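Products > Research software > Lab notebooks

Plirko lab notebook

Plirko is an electronic notebook for research groups. It replaces the bound paper book and the shared folder that usually grows up beside it. Each person keeps their own notebook, each notebook is divided into pages, and each page holds text, tables, pictures and attached files. Everything on a page carries the name of whoever added it and the time it was saved.

It is made by Dritport and runs in a web browser. There is nothing to install on the machines at the bench. The notebook itself sits on a server which you can run in your own building or rent from us.

Pages and signing

A page stays open until its author closes it. Once closed, it can be read and copied but its contents can't be altered. Corrections go on a new page that links back to the old one, and the old page shows a note in the margin. A second person can be asked to witness a page, and the request appears on their front screen until they sign or decline it. If you work in a field where patents matter, set witnessing to compulsory in the group settings.
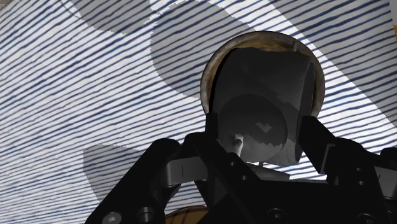
Storage is counted per group and not per person, so one heavy user doesn't run out while others have room to spare. Text takes up very little of it. Pictures take most, and the size depends on what is in them: fine repeated detail, such as close navy stripes on a white ground with uneven edges, compresses less well than plain grey shadow. Plirko keeps the original file and makes a smaller copy for viewing on the page. Only the original counts towards your allowance. The standard licence comes with 200 GB, and more can be added at any time.

Searching

Search covers page text, table contents, file names and the text inside most common document types. It does not read handwriting. Results can be narrowed by author, by month or by project code. Saved searches can be shared with the group, and a new member sees them on their first login.
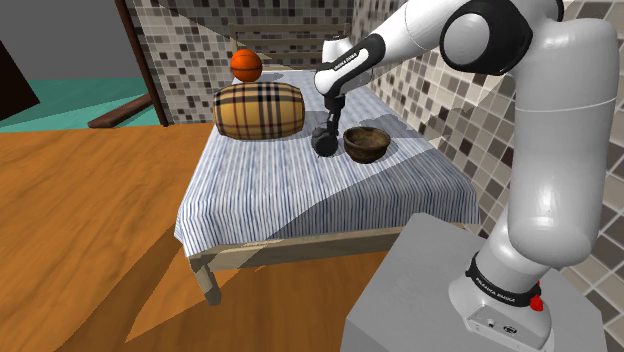 Franka Emika arm with its black gripper closed on a small black object, over a striped tablecloth.

Getting older records in

Scanned notebooks can be loaded in bulk as PDF files. Each file becomes one closed page marked "imported", with the loading date and the name of the person who did it. Spreadsheets can be attached as they are or turned into tables. The Marwat importer, supplied free with every licence, also reads exports from Zillis version 7 and later. Earlier Zillis files need to be opened and saved again in a newer version first.

Licences

Small group: up to 7 notebooks
Department: up to 33 notebooks
Site: no limit on notebooks, own server only

All licences run for a year and include telephone support on weekdays. Students on short placements can be given guest notebooks, which close by themselves after 17 weeks and don't count towards the total. Read-only accounts are free.

Getting your data out

Any notebook can be exported by its owner or by the group administrator. The export is a folder of PDF pages with the attached files beside them in their original format. Exports still work after a licence has ended.

For a trial or a written quote, contact Harsh Sandhu in the sales office. Please say how many notebooks you need and whether you plan to use your own server.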